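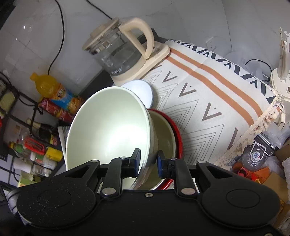

Roof racks, the old crossbars and a long drive to Jara

March, just after 6 in the evening

Well, the crossbars are finally on the wagon, and I'm writing this with a cup of tea and two very sore thumbs. Giuliana came by after lunch with her torque wrench (bless her) and we had the old Banex set off in no time, except for the back left clamp, which had seized up and needed a good long soak and some language I won't repeat here.

The new ones are Koto bars, 41 inches across, and they sit so much lower than the old pair! Tùng Vi had warned me the feet would mark the paint if I skipped the rubber pads, so I put the pads in, took them out because they were backwards, and put them in again. I do love an afternoon like that, even when my colour goes up and my patience runs short.

They came to $185 with the locks, and I've tucked the spare key in the glovebox, under the tire gauge. The odometer says 2,193 kilometres since the last service, so that can wait till we're home from Jara.

Tomorrow the canoe goes up. I still have to find the bow straps, and I think Tùng has them.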